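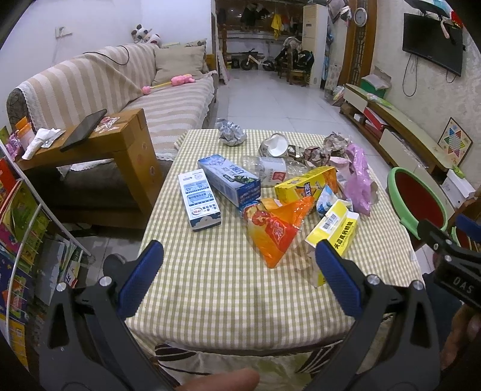
Comment left on the last entry, unsigned: the second day is too long on paper. Brasgate to Vosness with both museum stops puts the group at the hotel after dark, and they will be eating at the hour most of them want to be in bed. Cut one stop or start from farther up the road.

8/29/20

Agreed on the second day. I drove it again on the map with realistic coach speeds and the comment is right. The old draft used car times from when we scouted it in July, and a coach on the coast road loses a good deal at the hairpins below the lighthouse. Also there is only one place to pull off with proper toilets, and it is before the slow stretch.

Draft 5 of the route, working version:

Day 1. Arrivals at Brasgate. Transfer in, free afternoon, short walk down to the harbor before dinner for anyone who is awake. Welcome talk moved from before dinner to after the soup. Last time people were fading by then, so keep it short and leave the slides for day 3.

Day 2. Brasgate to Vosness. Morning at the maritime museum only. The textile museum is dropped. Picnic lunch at the overlook if dry, otherwise the inn at the crossroads, which wants two days' notice for groups. Arrive Vosness in daylight.

Day 3. Vosness on foot. Cathedral, the old customs house, the covered market. Market is best before ten. Lecture in the hotel library in the late afternoon.

Day 4. Boat to the islands. Weather day is day 5.

Day 5. Free day, or boat if day 4 was blown out. Ask the boat people again whether they will hold both days on one deposit. They said yes on the phone and the written quote says no.

Day 6. Vosness to Talavera by train. Bags go by road.

Day 7. Talavera. Monastery in the morning, pottery workshops after lunch.

Day 8. Departures.

Notes on the above.

The train on day 6 is the piece I am least sure of. The timetable we have is the summer one and the tour would run after it changes. If the late morning service goes away we are left with one that leaves before breakfast and one that gets in at dinner. The fallback is the coach all the way, which is dull country and nearly as long as day 2. I would rather keep the train and feed people on board from hotel boxes.

Bags by road: the driver needs the list the night before, with room numbers at both ends. We forgot the second set of room numbers on the last run and two cases went to the wrong hotel. Put it on the checklist under Vosness evening, not under travel day.

Rooms. Talavera hotel has offered 8 singles. We asked for more. They can do doubles for single use at 176 per night, which I have put in the costing as is. If we sell more singles than that the supplement needs to go up, and it should go up before the brochure is printed.

Guides. The Vosness guide is good on the customs house and thin on the cathedral. Suggest we split it, with the local guide doing the town and our own lecturer taking the cathedral. Need to check that outside lecturers are allowed to speak inside. At Talavera they are not, and you have to do the talking in the cloister before you go in.

Walking grade. The draft brochure says "easy." Day 3 is cobbles all day and there is a long flight of steps up to the cathedral with a rail on one side only. I have changed it to "moderate" and added a line about shoes. There is a level way in from the back, by the bishop's garden, but the gate has to be unlocked on request.

Unside. Someone asked again whether we could add Unside between Vosness and Talavera. I looked at it properly this time. The church is worth seeing and the village is pretty, but the train does not stop there and the road in is posted for small vehicles. It would mean leaving the coach at the junction and hiring two minibuses — possible, but it eats the whole afternoon. Parked for now. It might work as an option on the free day for people who do not want the boat.

Cancellation terms. Still waiting on revised wording from every hotel except the one at Brasgate. No deposits taken until these are in. The costing sheet has a column for it now, so please fill in the date you hear back as well as the answer.

To do:
Winter timetable for the Talavera line
Boat deposit, in writing
Cathedral permission and back gate
Coach firm: confirm day 2 timings with a driver, not the office
Crossroads inn, group menu and the price with coffee
Rewrite day 2 for the brochure and take the textile museum out of the map caption too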